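Foro técnico de Burnurum > Celdas bimanuales > Incidencias y seguridad
Tema: Parada de protección con la prenda sujeta y reapertura de una pinza al rearmar

I. Văduva (moderación)
Mensaje publicado el 4 de julio de 2025

Estimados usuarios:

Se abre el presente hilo para recoger las observaciones relativas a la incidencia registrada en la celda de manipulación de prendas de la línea Costton. Se ruega a los participantes que se ciñan a los hechos comprobables y que no adjunten registros completos en el cuerpo del mensaje. El extracto pertinente será incorporado por la moderación al expediente.

Resumen de lo ocurrido, según el parte del turno. Durante la fase de extensión de una prenda de punto por la cintura, el controlador del brazo derecho notificó una discrepancia de par en la muñeca y ordenó una parada de protección de ambos brazos. Las dos pinzas permanecieron cerradas, conforme a lo previsto. Al rearmar el sistema desde la consola, la pinza izquierda se abrió sin que mediara orden del operador. La prenda quedó colgando de un solo lado y la persona que atendía la mesa tendió la mano para recogerla. El brazo derecho efectuó entonces un desplazamiento corto hacia su posición de referencia. No hubo lesiones.

La celda permanece fuera de servicio hasta nueva comunicación.

Irina Văduva
Moderación del foro

mtz_celdas
Agradezco la apertura del hilo. Quisiera precisar un extremo del resumen. El desplazamiento del brazo derecho no fue consecuencia de la apertura de la pinza izquierda. Ambos hechos responden a la misma causa: la rutina de rearme ejecuta la secuencia de inicio completa en lugar de reanudar desde el punto de parada. En la versión instalada, dicha secuencia comienza por abrir la pinza izquierda y continúa con la vuelta a referencia del brazo derecho. Puede comprobarse en el registro, donde figuran las dos órdenes con la misma etiqueta de origen.

En consecuencia, solicito que el expediente no clasifique el suceso como fallo de pinza. La pinza hizo lo que se le ordenó.

operaciones_sur
Con el debido respeto al compañero, discrepo de esa conclusión. La rutina de rearme es la misma desde la puesta en marcha y no había dado lugar a incidencia alguna en este turno. Lo que ha cambiado es el ajuste de sensibilidad de la muñeca derecha, que se redujo a petición de calidad porque la cintura elástica salía deformada. Con el umbral anterior no se habría producido la parada, y sin parada no hay rearme.

Adjunto la vista de la fase de extensión con la prenda tomada por la cintura, a efectos de que se valore la distancia entre las pinzas y el borde de la mesa.

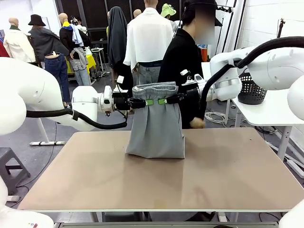 lectura_abierta
¿Debe retirarse la prenda a mano antes de rearmar una celda que se ha detenido con las pinzas cerradas?

mtz_celdas
Únicamente con la alimentación de los accionamientos cortada y bloqueada. Mientras exista energía en los brazos, la prenda se deja donde está, aunque cuelgue o se haya arrugado, y ninguna persona introduce las manos en la zona de trabajo. La pérdida de una prenda carece de importancia a estos efectos.

lectura_abierta
Agradezco la aclaración. Convendría que figurase en la hoja plastificada de la celda, cuyo texto actual dice solamente «retire la pieza y rearme» y puede entenderse en cualquier orden.

mtz_celdas
De acuerdo con la observación sobre la hoja. En cuanto a lo manifestado por operaciones_sur, el umbral de la muñeca explica por qué se detuvo la celda, y no tengo inconveniente en que se revise. Ahora bien, una parada de protección es un suceso ordinario, que puede deberse a un tirón del elástico, a un roce del cable con la muñeca o a un corte de comunicación. No es admisible que la seguridad de quien atiende la mesa dependa de que la parada no llegue a producirse.

Por lo que respecta a la ausencia de incidencias anteriores, me permito recordar que el procedimiento antiguo obligaba a vaciar las pinzas en modo manual antes de rearmar. Ese paso se suprimió en la última revisión para acortar la recuperación. La rutina seguía teniendo el defecto, pero con las pinzas vacías no se advertía.

operaciones_sur
Desconocía que el paso de vaciado hubiera sido suprimido del procedimiento. Nuestro ejemplar impreso todavía lo incluye. Ruego a la moderación que confirme cuál de los dos textos está en vigor, dado que el personal del turno afirma haber seguido el que aparece en la consola.

Mantengo, no obstante, mi reserva sobre el umbral. Según los registros, hubo 22 paradas de protección en las últimas 500 extensiones, frente a dos en las 1000 anteriores al cambio de ajuste. Esa frecuencia lleva al operador a rearmar por costumbre y con prisa. Considero que ambos factores deben constar en el expediente en pie de igualdad.

jvr_mantenimiento
Intervengo por haber realizado la inspección mecánica posterior. Se comprobaron los dedos de ambas pinzas, las almohadillas, la sujeción de las mangueras y el recorrido de los cables en las muñecas. No se hallaron holguras, desgaste anómalo ni marcas de roce. El par de cierre de la pinza izquierda se encuentra dentro de tolerancia. Por nuestra parte, nada impide la devolución de la celda al servicio desde el punto de vista mecánico.

Queda pendiente la verificación del pulsador de validación de la consola. En una de las pruebas respondió con retraso y no pudimos reproducirlo. Lo hago constar aunque no parezca guardar relación con el suceso.

integracion_jaiswal
En nombre del equipo de integración de Jaiswal confirmamos lo expuesto por mtz_celdas respecto del origen de las órdenes. El rearme invoca la secuencia de inicio sin consultar el estado de las pinzas. Se trata de un error de nuestra configuración y lo asumimos como tal.

La corrección propuesta separa las dos funciones. El rearme restablecerá la alimentación y mantendrá los brazos inmóviles y las pinzas en el estado en que se encontraran. La vuelta a referencia requerirá una segunda orden, con el pulsador de validación mantenido y la confirmación en pantalla de que la zona está despejada. Si alguna pinza está cerrada sobre material, la consola lo indicará y no permitirá el movimiento automático.

operaciones_sur
La solución me parece adecuada en lo esencial. Planteo una objeción práctica: la confirmación en pantalla de zona despejada se convertirá en un gesto mecánico a los pocos días. Desde la consola no se ve con claridad el lado posterior de la mesa. Solicitamos que se estudie un dispositivo de detección de presencia en ese lado, como el que se montó en Brekside.

mtz_celdas
No comparto el paralelismo con Brekside. Aquella celda está cerrada por tres lados y el dispositivo vigila un único acceso. En una mesa abierta, con una persona que asiste de forma habitual a la tarea, la detección de presencia provocaría paradas continuas y acabaría anulada. Antes de instalarla habría que decidir si la asistencia junto a la mesa debe continuar. Es la cuestión de fondo, y excede del ámbito de este hilo.

operaciones_sur
Discrepo también en este punto. Si la asistencia junto a la mesa forma parte del trabajo, la cuestión pertenece plenamente a este hilo. La evaluación de riesgos de la celda se redactó para carga y descarga con los brazos detenidos. No contempla la presencia de una persona durante la extensión.

jvr_mantenimiento
Puedo confirmar que la evaluación archivada en mantenimiento es, en efecto, la de carga y descarga. No tenemos constancia de una posterior.

I. Văduva (moderación)
Vistas las intervenciones precedentes, la moderación comunica lo siguiente.

El procedimiento en vigor es el que figura en la consola. Queda suspendido con efecto inmediato y se aplicará el ejemplar impreso, que conserva el vaciado de pinzas en modo manual, hasta la publicación de la nueva revisión. Durante el vaciado, el operador permanecerá en la consola y nadie se situará al alcance de los brazos.

La incidencia se clasifica como defecto de la secuencia de rearme. El ajuste del umbral de la muñeca derecha se anota como factor contribuyente. Se toma nota del desacuerdo de mtz_celdas sobre la detección de presencia y de la solicitud de operaciones_sur, que se remiten al responsable de la evaluación de riesgos.

La celda no volverá al servicio hasta que se disponga de la configuración corregida por Jaiswal, del resultado de la verificación del pulsador de validación y de una evaluación de riesgos que recoja la tarea tal como se realiza.

El hilo permanece abierto para aportaciones documentales.

integracion_jaiswal
Recibido. Remitiremos la configuración corregida junto con el protocolo de prueba antes de que finalice julio. Rogamos que se nos facilite el registro íntegro del controlador derecho, ya que el extracto comienza después de la primera discrepancia de par.

jvr_mantenimiento
El registro íntegro ha sido depositado en la carpeta del expediente. El pulsador se ha sustituido de manera preventiva y el retirado se conserva etiquetado para su examen.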